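4. Setting up your Pimentel desk mat and height-adjustable table

Read this section before you plug anything in. It is short, and the table is heavier than it looks. 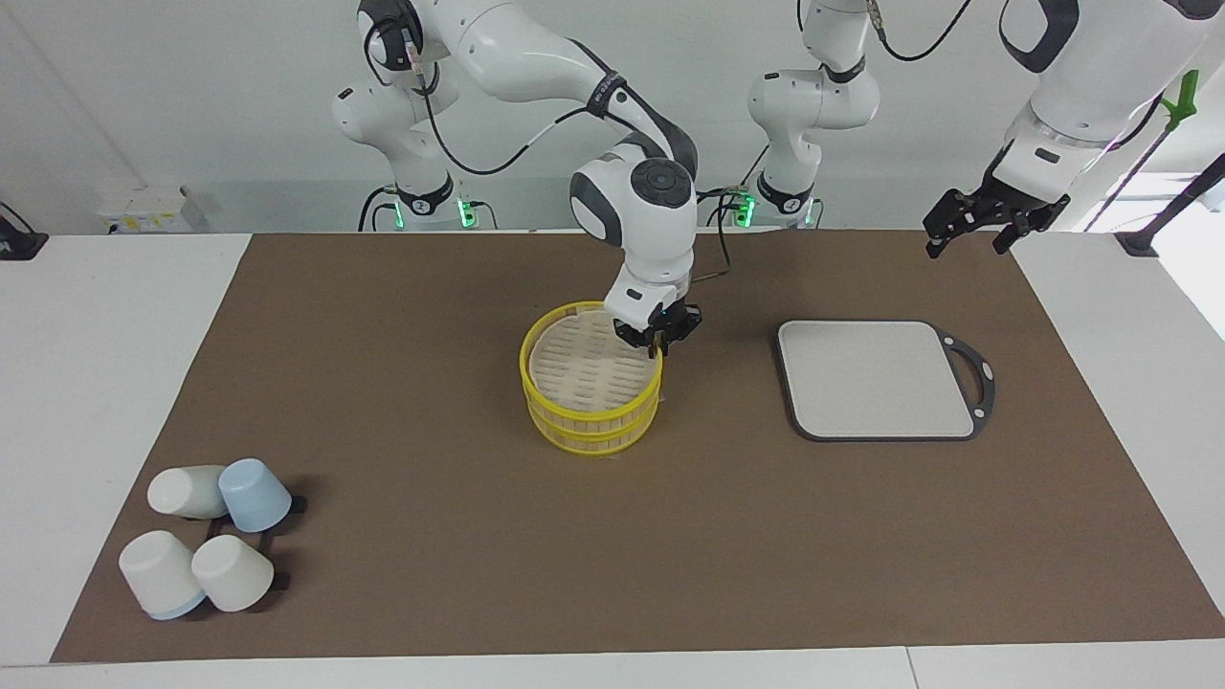
4.1 Before you start

You will need the hex key from the Wonis parts bag, a second person and a cup of tea each. Clear the floor to either side of where the table will stand. The top and legs together weigh 63 kg, and neither of you is as young as the assembly drawings assume.

Note: Let the mat lie flat overnight. It has spent months rolled in a tube and will hold a grudge until morning.

4.2 Fitting the mat

1. Wipe the tabletop with a barely damp cloth and let it dry.
2. Lay the mat with the smooth side up. If you can't tell which side is smooth, close your eyes and try again.
3. Line up the long edge of the mat with the front of the table.
4. Press from the middle outwards. Bubbles can be chased to the nearest edge with the side of your hand.

Caution: Do not iron the mat. We mention this for a reason.

4.3 Setting the height

1. Plug the Sorkex control box into a wall socket. Extension leads will work until the day they don't.
2. Hold the down button until the table stops, then hold it for five seconds more. The display shows 000.
3. Raise the table until your elbows rest level with the top. For Ruwan Majumder, who tested this step for us, that was 114 cm standing – yours will differ.
4. Press M, then 1, to save the height. Press M twice and you will save nothing, at length.

Caution: Keep drawers, chair arms and cats clear while the table is moving. The motor stops when it meets resistance, but it likes to be sure first.

4.4 If the table will not move

E1 on the display means the motor is too warm. Leave it for 20 minutes and resist pressing the button to see if it's better yet.
E4 means a leg cable is loose. Push both ends in until they click.
Any other code: write it down and ring Trutell support, asking for Sobia Orakzai's desk.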